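Omedside Everyday Towel, blue – a review after 71 washes

Reviewed by Thảo Dương
05/10/2022

I don't trust towels that come with a story. The Omedside card says these are made to "change how you clean," and I have a drawer full of cloths that were going to do the same thing. Most of them push water from one side of the counter to the other. So when my sister ordered a pack and handed me half of it, I said thank you and kept my expectations where they were.

Mine have been in use since May. I keep a tally of washes on the inside of the laundry cupboard door (yes, really), and the oldest one is at 71. The package promises 1,000. I can't tell you if that's true and I doubt the company can either.

What I will say is that it soaks up a spill. A knocked-over glass of water is gone in one pass, maybe two if it has reached the edge. It's less good on anything greasy. Salad oil just gets moved around until you go and find the dish soap, same as with any other cloth.

The first three washes were a nuisance. Blue came off on everything, including a pillowcase I liked. The label does say to wash separately, in print so small I found it afterward. It has behaved since then, and the color hasn't faded as much as I thought it would after losing that much dye.

Lint: some. On a black stovetop you'll see it. On anything pale you won't, and I suspect that's why the ads all use pale furniture.

I also own two of the Drinano cloths, bought for less at Astport, and I went back and forth between the brands for a few weeks. The Drinano is thinner and dries faster over the faucet. The Omedside holds more and feels nicer in the hand, but hang it up folded and it's still damp the next morning. If your kitchen is small and never airs out, buy the thin one.

Folding is where I came around a bit. Cheap microfiber tends to slide open or curl at the corners. This one folds into a square pad and lies flat, wrinkles and all, so it can sit out on a table without looking like I forgot it there.
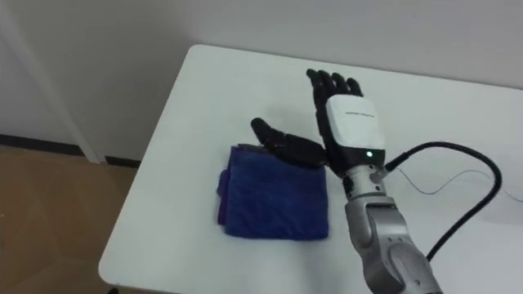

The blue towel, folded, on the white table.

I never use fabric softener on it and I keep it out of the hot dryer. A friend did both with hers and says it stopped soaking anything up – that's one towel in one house, so make of it what you like.

Would I pay full price? No. On sale I'd get two more, in gray if they had it. Three and a half stars, with the half taken off for the pillowcase.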